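Feria de cuchillería de Prullevside: mi visita
30/5/24

Llevaba desde enero con la entrada guardada y por fin pude ir. ¡Qué gusto de feria! Había 155 expositores repartidos en dos naves, y yo me fui derecho a la de cuchillos de lanzamiento, que para eso había madrugado.

En el puesto de Sibiya pasé casi una hora. Tienen una serie nueva en acero 440C, sin cachas, de 30 cm, con el punto de equilibrio justo en el centro — una maravilla para lanzar a media vuelta. El juego de tres con funda de nailon estaba a 49 euros y, claro, se vino conmigo.

Después me acerqué a la demostración de temple de Ameck. Explicaron muy bien por qué bajan un poco la dureza en las piezas de lanzar (si la punta es demasiado dura, salta al primer mal golpe) y dejaron pasar de mano en mano varias hojas a medio terminar.

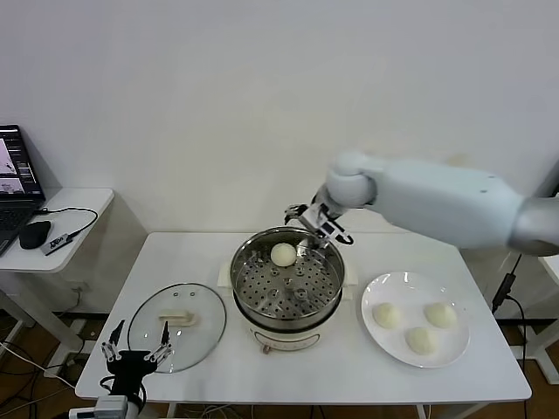
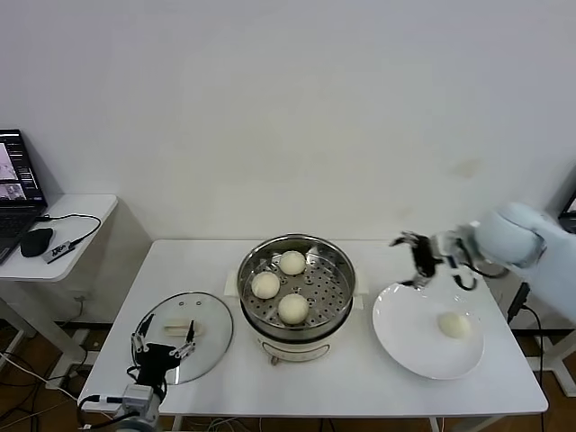

Por la tarde tocó la galería de tiro de Surau, con dianas de álamo cortadas a testa. Me apunté a la tanda de cinco metros y clavé bastante más de lo que esperaba, aunque las hachas se me siguen resistiendo. Los monitores corrigen la postura con mucha paciencia, ¡y te dejan repetir!

Lo único flojo, el aparcamiento: hay que dejar el coche lejos y volver cargado. Las fundas de cuero hechas a mano las vi ya con prisas, en el pasillo del fondo de la segunda nave.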